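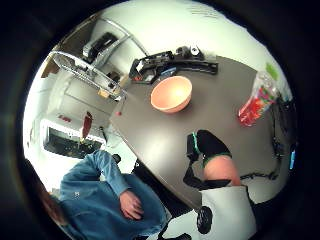

# Drilano发布Trirance：面向鱼眼腕部相机的轨迹处理与规划软件

**Farnside，2019年3月2日** —— 机器人软件公司Drilano今日发布Trirance第一个正式版本。Trirance处理由腕部鱼眼相机记录的操作数据，输出带时间戳的末端轨迹、夹爪开合量和可供规划器调用的任务片段。软件即日起向商业客户和高校实验室供货，安装包、文档和示例工程同时上线。

Trirance分为标定、重建、切分和规划四个模块，各模块可以单独安装，也可以按顺序串成一条流水线。正式版之前，公司在Farnside的实验室和集成商Lim的现场进行了试运行，累计处理了近1,000小时的桌面操作录像。

“客户来找我们的时候，手里通常已经有很多录像，也有机器人，中间那一段是自己写的脚本。”Drilano软件负责人Ji-hoon Byun说，“脚本在写它的人手里能用，换一台相机、换一张桌子就要改。Trirance做的就是中间那一段。”

## 标定模块

腕部相机多使用视角很大的鱼眼镜头，以便在手靠近物体时仍能看到桌面和周围环境。这类镜头的成像是圆形的，靠近边缘的地方畸变明显，直线会弯。常见的做法是先把图像展平再送入后续算法，但展平会裁掉边缘，而边缘部分往往包含对定位有用的墙角、货架和天花板线条。

Trirance直接在原始鱼眼图像上工作。标定模块支持多种鱼眼投影模型，用户打印一张标定板，手持设备从不同距离和角度拍一段录像，软件自动挑选清晰的图像求解内参。求解结束后，界面显示误差在整个圆形视场内的分布，边缘与中心分开给出。如果某个方向的样本不足，界面会标出缺少的区域，用户补拍后可以继续求解，不必从头开始。

相机与惯性测量单元之间的时间差和空间关系也在这一模块内完成。正式版增加了批量模式：同一型号的多套设备可以共用一份初始参数，各自再做微调。标定结果以纯文本文件保存，可以纳入版本管理，也可以手工编辑。后续模块每次运行时都会把所用标定文件的校验值写入日志，日后发现标定有问题，可以按校验值找出受影响的全部录像。

设备上固定不动的部分，例如始终出现在画面下方的外壳和旋钮，可以在标定时画成遮罩。遮罩区域不参与特征提取。遮罩同样以文件形式保存，同型号设备可以共用。

## 重建模块

重建模块从图像和惯性数据中估计设备在空间中的六自由度轨迹。桌面操作对这一步提出了几项特殊要求：手离桌面很近，桌面往往是单色的，缺少可供跟踪的纹理；人的手臂、衣袖和坐在桌边的人会占据画面的一部分，并且在动；透明容器和反光表面会产生位置不稳定的特征点。

Trirance对每个特征点维护一个可信度，与整体运动不一致的点会逐渐降权。对手部和人体，软件附带一个轻量的分割网络，在特征提取之前运行。分割网络可以关闭，也可以替换成用户自己训练的模型，接口在文档中有完整说明。

输入帧率最高为每秒60帧。处理时先建立场景地图，再把同一工位的所有录像对齐到这张地图上，这样不同时间录制的轨迹处在同一个坐标系中。工位布置发生较大变化时，软件会提示地图匹配率下降，由用户决定更新地图还是新建一张。

轨迹丢失是这类软件中经常遇到的情况。Trirance在丢失后不会用插值补出一段看上去连续的轨迹，默认做法是把录像在丢失处断开，前后两段分别保存，并在报告中注明丢失的起止时间和最可能的原因，如运动模糊、遮挡或曝光突变。需要插值的用户可以在配置文件中打开，插值得到的部分会带有单独的标记，导出时一并保留。

夹爪开合量由图像中的指端位置换算得到，用户需要在首次使用时录一段完整的开合动作。如果设备本身带有编码器，也可以直接读取编码器数据，此时图像结果作为校验。

## 切分模块

录像经过重建以后仍是一段连续的动作。切分模块把它分成接近、抓取、移动、放置等片段，并为每个片段附上涉及的物体和前后条件。切分依据包括夹爪开合、设备速度、与物体的相对距离和图像内容的变化，各项权重可以调整。

自动切分的结果在时间轴界面中显示，操作员可以拖动边界、合并或拆开片段、修改标签。界面左侧为原始录像，右侧为三维轨迹，两者同步播放。所有修改都记录在案，可以撤销，也可以导出成规则，应用到同一任务的其他录像上。

在Lim的试运行中，标注人员最初习惯把界面当成视频剪辑软件使用，对每段录像逐一修改。第二轮试用后，Drilano调整了流程：先由一名熟悉任务的操作员修正少量录像，软件据此更新切分参数，再对剩余录像重新切分，其他人员只检查置信度较低的片段。这一流程已成为正式版的默认设置。

Lim同时提出，同一个物体在不同项目中的叫法不一致，合并数据时容易出错。正式版为此增加了物体词表，一个物体可以有多个别名，导出时统一为主名称。词表支持中文、英文和韩文。

## 规划模块

规划模块读取切分后的片段，把它们组织成可以在机器人上执行的任务。用户指定目标，例如把某类物体从容器移到碗中，规划器从已有片段中选取合适的动作，检查前后条件，再根据机器人的运动学约束和工作空间中的障碍物重新生成轨迹。

人手能到达的位置，机械臂未必能到达。Trirance在选取片段时会先做可达性检查，并列出不可达的部分及原因，例如关节限位、奇异位形或与台面碰撞。对于差距不大的轨迹，规划器可以在用户给定的容差内调整末端姿态；超出容差的片段不会自动执行。

工作空间模型可以由重建模块的地图生成，也可以导入CAD文件。桌边的线缆、支架等不规则物体不易精确建模，软件允许用户用简单的几何体框出禁入区域。禁入区域在规划和执行两个阶段都会检查。

执行前，完整的动作可以在仿真视图中预览。执行时，规划模块通过控制接口向机器人发送轨迹，并接收关节状态和力反馈。反馈超出阈值时，软件停止发送新的轨迹点，等待操作员确认。Trirance不替代机器人控制器自身的安全功能，急停、限速和防护措施仍按机器人厂家的要求配置。

## 试运行中的修改

从第一个内部版本到正式版，Drilano在问题跟踪系统中关闭了217个条目，既有程序错误，也有试用人员提出的改进请求。完整列表随发布说明一并公布。以下几项对现有试用用户影响较大：

- 长录像的内存占用。内部版本会把整段录像的特征保留在内存中，录像较长时可能耗尽工作站内存。正式版改为分段处理，单段录像的时长上限设为60分钟，更长的录像在导入时自动拆分，重建后再拼接。
- 曝光变化。设备从天花板灯光下转向深色桌面时，自动曝光会使相邻图像的亮度相差很大，早期版本容易在此处丢失跟踪。正式版在匹配前对亮度做局部归一化，同时建议用户在录制时限制曝光变化的速度。
- 时间戳。部分采集设备在写入存储卡时会丢帧，但时间戳仍连续递增。导入工具现在会对照惯性数据检查时间戳，发现不一致时给出警告，并拒绝静默修正。
- 文件命名。导出目录原先以任务名命名，任务改名后旧脚本会找不到路径。正式版改用固定编号，任务名写在目录内的说明文件中。试用版生成的目录可以用附带的迁移工具转换。
- 界面中的撤销操作。内部版本在切换录像后会清空撤销记录，正式版为每段录像分别保存。

“时间戳那一项是我们花时间最多的。”Byun说，“轨迹看上去是平滑的，误差也不大，放到机器人上抓取总是早一点或者晚一点。后来我们决定在导入时就拦住，让用户先去检查设备。有些试用用户觉得麻烦，所以警告里现在会写明是哪一段、差多少，可以只跳过那一段。”

## 文件格式与接口

Trirance的中间结果全部以公开格式保存。轨迹为文本表格，每行包括时间、位置、姿态和状态标记；切分结果和物体词表为JSON；图像保留原始编码，不做二次压缩。用户可以在任意一个模块之后取出结果，用自己的工具继续处理，也可以从外部写入轨迹，只使用切分和规划模块。

软件提供Python和C++接口。命令行工具覆盖除时间轴编辑以外的全部功能，适合在服务器上批量运行。每次运行会生成一份报告，内容包括输入文件、所用参数、软件版本、各阶段耗时和警告。报告可以与上一次运行对比，参数变化和结果变化并列显示。

示例工程包括一套标定录像、一个桌面取放任务的完整数据和一份配置好的机械臂仿真模型。按文档操作，用户可以在没有机器人的情况下走完全部流程。示例数据允许用于教学和论文，引用方式见数据目录中的说明文件。

## 数据存放与隐私

Trirance在本地运行，不要求联网，也不上传录像。许可证可以在线激活，也可以通过离线文件激活。错误报告默认关闭，打开后只发送日志，不包含图像。

桌面操作录像中经常出现操作员和同处一室的其他人员。导出工具可以对人脸和用户指定的区域作模糊处理，处理在重建完成之后进行，不影响轨迹结果。原始录像是否保留由用户决定；选择删除时，软件会先列出仍依赖该录像的切分结果，确认后再执行。

团队共用的工作站可以按项目设置访问权限。标注人员可以只看到分配给自己的录像，修改记录中保留账号和时间。

## 系统要求

Trirance在64位Linux系统上运行，重建和分割需要独立显卡，标定与切分界面可以在没有独立显卡的机器上使用。规划模块的执行功能需要与机器人控制器处于同一局域网内，并建议使用有线连接。受支持的控制器、相机和惯性测量单元列于产品文档，未列入的设备可以通过接口自行适配，Drilano对适配代码提供有偿审查。

Windows版本目前只包含时间轴编辑界面和报告查看器，可以打开Linux工作站生成的项目，保存后由工作站继续处理。

## 供货与支持

Trirance以年度许可证形式销售，按工作站计费，采集设备和机器人的数量不限。商业许可证包括全部四个模块，也可以单独购买标定和重建模块。高校及非营利研究机构可以申请教学许可证，功能与商业版相同，技术支持通过公开论坛提供。参加试运行的用户可以继续使用现有许可证至到期日，升级到正式版不另收费。

升级前请先备份项目目录。试用版项目首次在正式版中打开时会转换格式，转换后不能再用试用版打开。标定文件不受影响，可以继续使用。

Drilano将在Farnside实验室为商业客户提供上机培训，内容包括设备标定、录制规范、切分流程和规划模块的配置。客户可以携带自己的录像参加，由工程师协助完成首次处理。Lim负责其现有客户的安装与现场支持，并可承接工位布置和机器人集成工作。

下一个版本计划于8月发布。开发工作集中在双手操作上，包括两台腕部设备之间的时间同步、共用地图下的相对位姿估计，以及双臂规划中的碰撞检查。透明容器的位置估计也在计划之内，目前的版本需要用户在时间轴界面中手工确认透明物体的边界。

“双手的数据现在可以导入，按两段独立的录像处理。”Byun说，“两只手之间的关系要等到下一个版本。需要提前测试的用户可以和我们联系，我们会先看一下录像的质量，再决定能不能加入。”

## 关于Drilano

Drilano开发用于机器人操作任务的感知与规划软件，在Farnside设有实验室。公司的客户包括系统集成商、自动化设备制造商和高校研究组。除Trirance外，Drilano还为客户提供相机标定、轨迹评估和控制器接口开发服务。

## 关于Lim

Lim是一家自动化系统集成商，业务涵盖工位设计、机器人安装调试和操作人员培训，自试运行阶段起参与Trirance的现场测试。

**媒体及产品咨询**

Drilano软件部，Ji-hoon Byun
Farnside实验室

索取安装包、价格表或教学许可证申请表时，请注明单位名称、所用相机型号和机器人控制器型号。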